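Wäschenetz

Ein Wäschenetz (auch Wäschesack oder Waschbeutel) ist ein durchlässiger Beutel, der empfindliche Textilien in der Waschmaschine vor Trommel, Reißverschlüssen und voneinander schützen soll. Verbreitet ist ferner die Hoffnung, es verhindere das Verschwinden einzelner Socken. Sie gilt als nur teilweise begründet.

Aufbau

Üblich sind Gewebe oder Gewirke aus Polyester, seltener aus Baumwolle. Feine Maschen halten Fasern zurück, grobe lassen mehr Wasser durch — beides zugleich versprechen vor allem die Verpackungen.

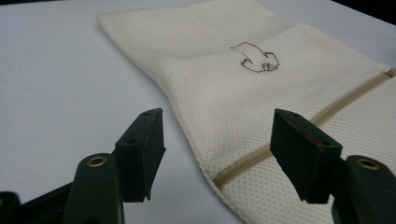

Cremefarbenes Wäschenetz mit feiner Lochstruktur

Gebrauch

Das Netz wird höchstens zu zwei Dritteln gefüllt. Wer es stopft, erhält ein sauberes Äußeres und einen weitgehend unberührten Kern. Bügel-BHs, Strumpfhosen und Feinstrick gehören zu den klassischen Insassen.

In Pusaleck wird das Netz im November auch zum Trocknen von Apfelringen benutzt, angeblich ungewaschen.

Siehe auch: Feinwäsche, Schleudergang, Einzelsocke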